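Chapter 6
Thermal Lensing and Other Ways a Laser Rod Disagrees With You

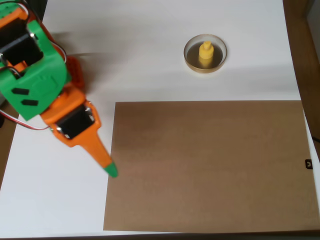
Figure 6.1 A 3D-printed arm in green and orange, with black servo motors, over a white tabletop.

In the last chapter we treated the gain medium as a well-behaved block of material with a refractive index printed in a table. You pumped it, it amplified, and the beam came out the size the equations said it would. Readers who have since tried this in a lab will have formed their own opinion of that chapter.

The trouble is heat. Pump light that doesn't leave the rod as laser light has to go somewhere, and a good share of it stays behind and warms the crystal. In a rod that is pumped through the middle and cooled at the outside, the center runs hotter than the edge. The refractive index of most laser crystals depends on temperature, so the index now varies across the beam, and a piece of material whose index varies across the beam is a lens. You did not order this lens. It has no part number, its focal length changes whenever you touch the pump current, and it sits in the worst possible place in your cavity.

Filippos Giannakopoulos and Aiman Wijaya ran into it at Sostdale while building the oscillator we will follow through this chapter. At low pump power their cavity behaved beautifully. They turned up the current, expecting more output, and got it for a while. Then the output leveled off, the spot on the card grew lopsided, and the laser quit. They blamed the mirrors. They cleaned the mirrors. They blamed the mirrors again, with more feeling, and only then worked out the focal length of the rod.

Three effects are lumped together under the name "thermal lens," and we will take them one at a time. The first is the change of index with temperature, usually the largest. The second comes from stress: the hot middle wants to expand, the cool outside won't let it, and the strain changes the index again, by different amounts for different polarizations. The third is bulging of the end faces, which turns your carefully polished flats into something a little less flat. In a long, thin rod the third is often small. In a thin disk the bookkeeping changes, as Section 6.4 explains.

For a uniformly pumped rod the index profile is close to a parabola, and the focal length is inversely proportional to the heat deposited. Double the heat and the focal length halves. This is the one result in the chapter worth knowing by heart, and it is simple enough that you will be tempted to use it where it doesn't apply. End-pumped crystals are the usual victims. There the heat is piled up near the entrance face in a spot not much larger than the laser mode, and the outer part of the lens is not parabolic at all - it has aberrations, and they will spoil your beam quality even if you correct the average focus perfectly.

What can be done? You can cool the crystal better, spread out the pump light, choose a host with higher thermal conductivity, or design the cavity to expect a lens of a certain strength. The last approach works well at exactly one pump power and tolerably on either side of it. The Sostdale pair took it, with a mode diameter of 513 micrometers in the rod, and we will rebuild their design in Section 6.5 (including the first version, which they would prefer we left out).

You will need the ABCD matrices from Chapter 3 and the stability condition that goes with them. If these have faded, go back now - the Bokel cavity in Section 6.3 is not a kind place to relearn them.

6.1 Where the Heat Comes From

Start with a single pump photon. It carries more energy than the laser photon it will eventually produce, and the difference is called the quantum defect.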